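Sep 13, 2019

Re-covered the big table with Vasiliki. Old paper came off in strips, then new brown paper from the Dusteseo roll, pulled toward the front edge and taped underneath. Blue painter's tape grid went on after that, back-to-front lines first, then the cross lines.
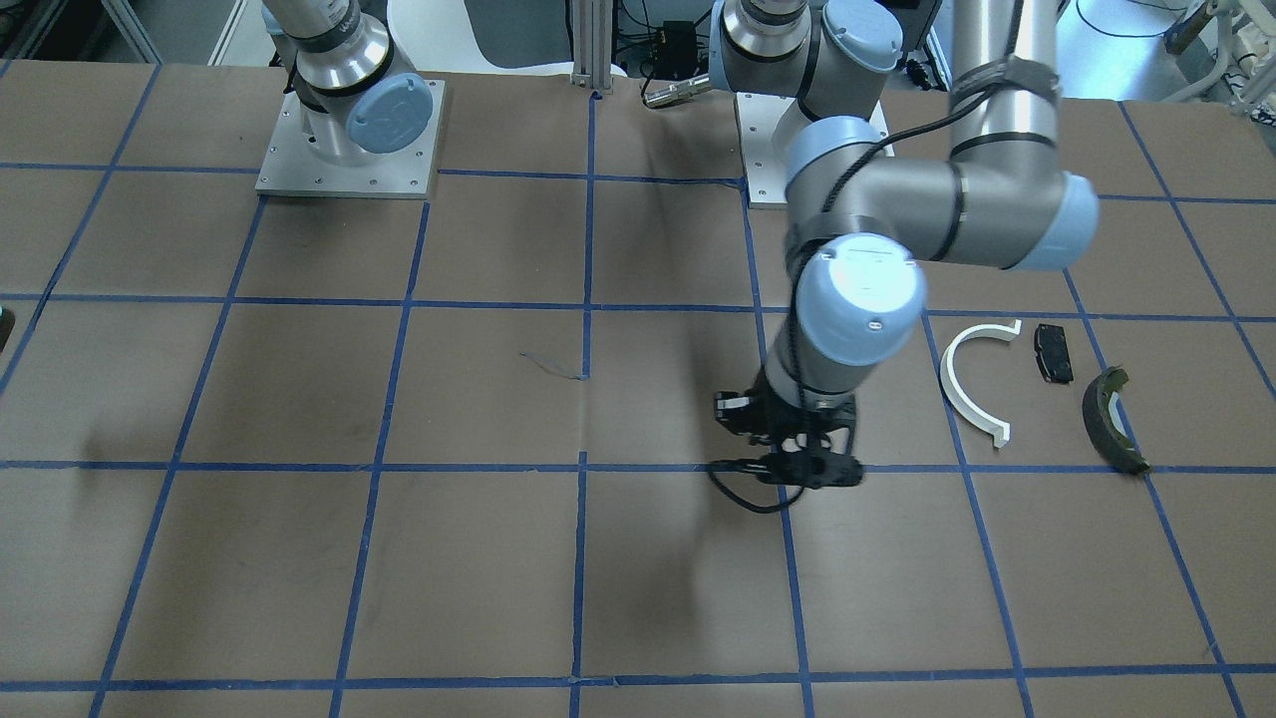 How do we replace one line of tape without tearing the paper?

Peel it back on itself, low and slow, and hold the paper flat with the other hand. Press the new strip down from the middle.

Roll is no. 201, shelf by the sink. Zoi wants the number written down each time we cut from it. Tape is from the same Drireo order as in February. It sticks harder than the Jansen tape and tears cleaner by hand.

The cells are only roughly square, which is fine for placing things by eye. If Stavros needs them exact he should mark them in pencil before taping. 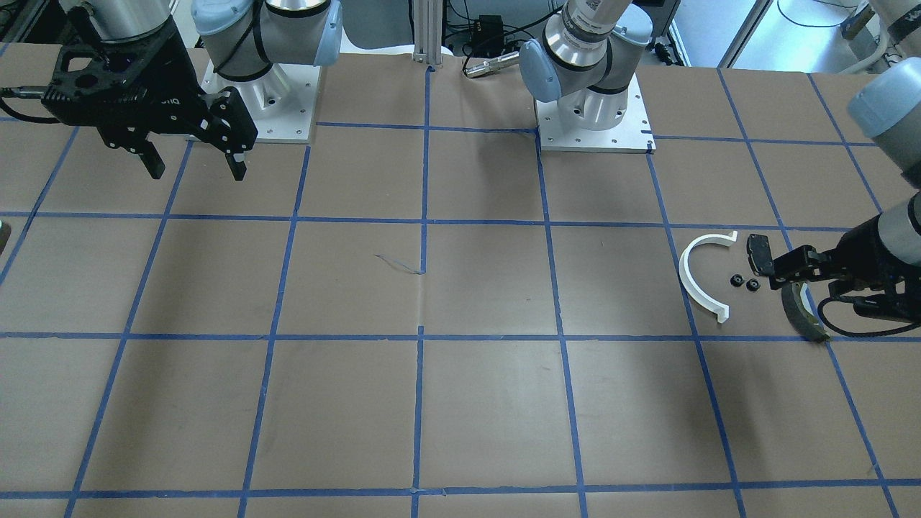

Wipe down with a dry cloth only. Water makes the paper buckle and the tape edges lift. Still to do: order more tape, ask Kyriaki where the long straightedge went.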